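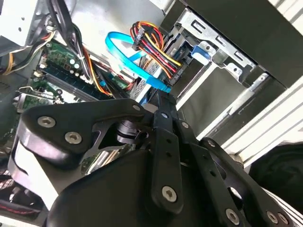

Grigoris Fragkou writes that the desktop procedure in the March issue has the cables in the wrong place. It put cable routing last, after the memory and the drive. He routes first and fits parts second, and he says a bundle left lying across the board will be pushed down onto the memory latches when the side panel goes on.

We have changed the procedure. The revised order is set out below and applies to all full-size desktops coming through the Kurkside bench from September 2026. Small-form-factor machines and all-in-ones stay on the old sheet until Adom Adjei has finished with them.

Revised order, open case

Power off at the wall, cord out, power button held in for a few seconds. Side panel off. Case laid flat on its right side with the board facing up.

Before anything is unplugged, note which supply leads go to which connectors. The spare tails on many office machines are tied back, and the ties are small and easily missed under the thicker cables. Cut a tie only where it holds a lead that has to move. Use flush cutters with the flat face toward the lead. Count the cut pieces out of the case.

Next, lift the leads clear of the board area and hold them back with a loop of hook-and-loop tape around the chassis rail. Do not use adhesive tape. It leaves residue, and on warm days it lets go.

Memory comes out after that, then the drive, then the cooler if the processor is being replaced or re-pasted. Refit in reverse. Close the leads down last, with new ties at the same points as the old ones, trimmed flush.

Processor handling

The processor step generated the most returns in the last run, all for the same two faults: paste on the substrate edge, and processors put down on the bare mat. Loose processors now go in a recessed holder at all times. The holder takes one processor, heat spreader up. Memory goes in its own holder beside it, so both parts are within reach and neither is under a sleeve.

The part is lifted by opposite edges of the substrate. The orientation mark is checked against the socket before it leaves the holder, and checked again over the socket. If the lever needs more force than usual, stop and lift the part out. Do not reseat by sliding.

Old paste is removed with isopropyl alcohol and a lint-free wipe, working from the edge of the spreader toward the center. Wipes are single use.
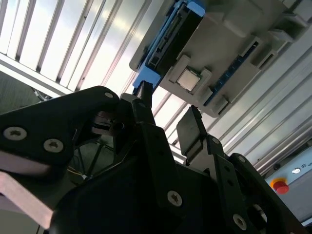

Amerley Wumbei asks why the processor should come out of the machine at all if it is only being re-pasted. On her own units she cleans the spreader in the socket with the lever down and has never had a contact fault.

That method is acceptable and is now permitted, with one condition. The cooler must be twisted slightly before it is lifted, with the machine warmed up beforehand if the paste is old. A cooler pulled straight up can bring a pin-grid processor out of a locked socket, and the pins do not always survive. On land-grid sockets the retention frame holds the part down and the risk is small. If the technician cannot tell which type is fitted before the cooler comes off, treat it as pin-grid.

Removal is still required where the processor is being swapped, where paste has run over the side of the spreader, or where the machine has a logged memory fault on one channel only. In the last case inspect the socket under the lamp before refitting.

Memory

Modules are tested in pairs, in the slots they came from, then singly in the first slot. A module that fails in one slot and passes in another is marked as passed, and the slot goes on the sheet as suspect. Both latches open fully before the module is drawn out. Some boards have a latch at one end only, the other end being fixed, and on those the free end comes up first.

Contacts are cleaned with a dry brush. The pink eraser method has been withdrawn. It sheds, and the crumbs end up in the slot.

Figures for the last batch: 38 desktops in, 36 out with a full pass. Of the two held back, one has a suspect slot and one has a supply that drops out under load. The total for the year so far is 358. Bench time per machine is nearly 20 minutes with the cooler left in place. We do not have a reliable figure for the full strip-down. 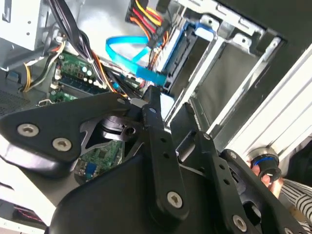 Labeling of supply leads has been left to individual preference up to now, and the results are uneven. From this batch on, every drive lead gets a numbered flag within an inch of its connector before it is unplugged. Wire color is no help in sorting them. In a typical tower the yellow, red, orange and black wires come down in one bundle toward the drive bay and finish in several connectors, and the colors give the voltage, with nothing about which drive the lead belonged to. The flags are the white fold-over type from the Giseck order. They are taken off again at closing and can be reused until the adhesive picks up dust.

The same applies to front panel leads, with one addition. Draw the header on the job sheet, including the blank pin. Afia Acheampong has put a pad of blank header outlines in the second drawer to save time on this.

Power supplies

A supply is swapped as a unit. It is never opened on this bench, whatever the fault. Copy the wattage and the part number from the rating label onto the job sheet before the replacement is requested. Labels on branded supplies are crowded: maker's name, a square code, an efficiency logo and several approval marks will all be there along with fine print, and the part number is often in the smallest type. Photograph it if it cannot be read by eye. The square code may scan to a service number, and a service number does not go in the part number box.

Check the connector layout as well as the rating. Several office ranges use a proprietary main connector, and a standard supply of the same wattage will fit the bay and still be of no use. Kojo Frimpong keeps the list of adapters that have been tried. Anything not on the list is ordered like for like.

Replacement supplies are load-tested outside the case first. The tester is the Nedska unit on the rear shelf. Record all rails, including those that pass.
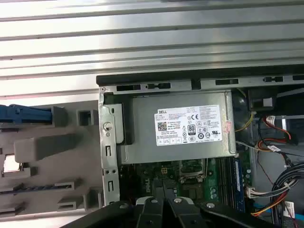
Closing up

Run the machine open for one full memory pass, then power off and fit the panel. The panel should go home without pressure. If it bows over the supply or the drive bay, a lead is trapped, and the panel comes off again. Check that the latch has engaged at both ends before the case is stood upright.

Job sheets go in the tray by the door, front page up, with any failed parts bagged and clipped to the sheet. Spare screws go back in the divided box by thread and not by length. The Arellano screw assortment has been reordered.

Corrections to this procedure should reach Afia Acheampong before the next batch is unloaded.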